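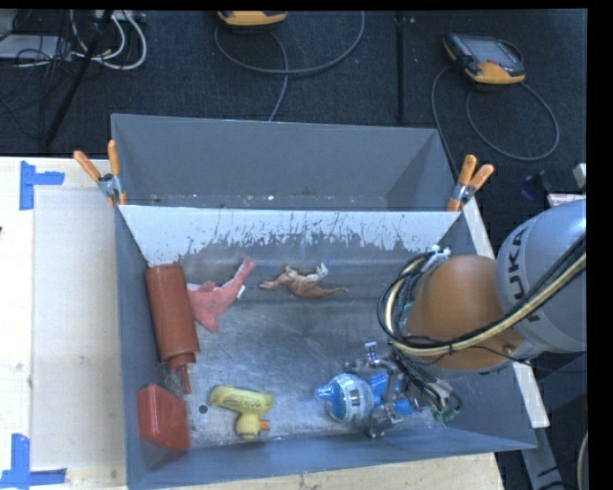
Gray metal bin on the bench, spring clamps fitted left and right at the divider.

Sorell Open Sheet-Metal Bin: Bench Review
By the Sevcombe Workshop Desk, January

The Sorell is an open-top bin with sloping sides, sold for sorting and holding mixed small items at a workbench. We bought ours at list price and ran it on a wooden tabletop as a general catch-all. Contents changed from week to week: bottles, small containers, soft and hard toys, whatever needed a place to sit between jobs.

Shape and capacity

Inside length at the base is 464 mm. The slope of the walls gives more room at the top than the base figure suggests, and it also means that round items settle low and toward the sides. A cylindrical bottle laid along the left wall stays there. Flat or wide pieces, such as the pink shark toy, take up far more floor than their volume would predict, and a single layer fills quickly if several go in together.

Surface

The floor is bare brushed metal and it marks. Ours carries fine scratches over most of the base, with a shinier patch toward the lower left and center. None of this affects use. Buyers who want the floor to keep its finish should fit a liner. The light coating on the inner wall is the weaker point: it ends in an uneven lower edge, with dark streaks and speckles where it stops. For a work bin this is acceptable. For a display shelf it is not.

Clamps

The divider on our bin is held with 2 spring clamps, orange handles, metal bodies, from Vetham. They are not supplied with the bin. Grip is firm and they go on or come off with one hand. The handles stand proud of the rim and will catch a sleeve, so set them as far toward the corners as the divider allows. Amadi sells a low-profile clamp that would clear the rim, but its jaw opened too narrowly for our setup.

Noise and cleaning

Hard items dropped from rim height ring loudly. A thin rubber mat under the bin cut the worst of it. Cleaning takes a damp cloth and a dry one. Grit collects at the foot of the back section and needs a stiff brush.

Verdict

Good capacity, stable footing, poor coating finish. After 6 months we have no dents to report and the rim is still sound. Score: 7 out of 10. It would rate higher with a divider that locked in place without separate clamps.

Get the Sevcombe newsletter: one email a month, unsubscribe at any time.

Copyright Sevcombe. All rights reserved. Contact us | Back to top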